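Folding and Sorting of Household Linen on Soft Surfaces
Project report, Home Textiles Module
Sang Hứa and Thiện Nông
11 January 2026

1. Purpose

The project compared two ways of organizing clean household linen before storage. In the first, items are sorted by size and then folded. In the second, each item is folded as it comes off the pile and sorted afterward. We recorded the time per item and the quality of the finished fold. A secondary question was how much the work surface affects the result. Most guides assume a table, but many people fold laundry on a bed.

2. Materials

The test set contained 70 items: hand towels, bath towels, pillowcases and T-shirts. All were cotton or mostly cotton. Items were washed once before the trials began and were not ironed at any stage. Two surfaces were used, a laminate table and a padded mattress without a sheet. Storage was a shelf unit with a usable depth of 300 mm, which set the target size for the folds.

3. Procedure

Each item was dropped from waist height onto the surface so that it landed in a random heap. Timing started at first contact and stopped when the folded item was released. The steps were the same for all items: find two neighboring corners, spread the item, smooth it from the center outward, fold in half lengthwise, then fold in thirds.

The spreading step caused most of the difficulty. When a cloth lands twisted, its corners are often under the main mass and have to be found by following an edge. Pulling on the highest fold tends to tighten the twist.
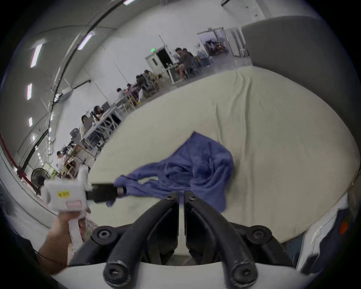 On the mattress, pressing down also pushes the padding in, and the fabric sinks with it. A light pull parallel to the surface worked better than pressure from above. On the table the cloth slid more easily but also moved out of position during smoothing.

4. Results

We completed 140 folds, one per item on each surface. Sorting first was faster for towels and made little difference for T-shirts. The mattress added about 7 seconds per item, nearly all of it in the spreading step. Pillowcases were the least affected.

Fold quality was judged by edge alignment. Table folds were more even. Mattress folds were acceptable for shelf storage, but the bath towels often came out wider than the shelf depth and had to be refolded.

5. Limitations

Both authors did the folding, and our speed improved over the first trials – the early times are probably too high. Fitted sheets were left out. Fabric weight was not measured.

6. Further work

The November plan included a third surface, a firm ironing mat, which was dropped for lack of time. It should be tested with the same items and the same drop height.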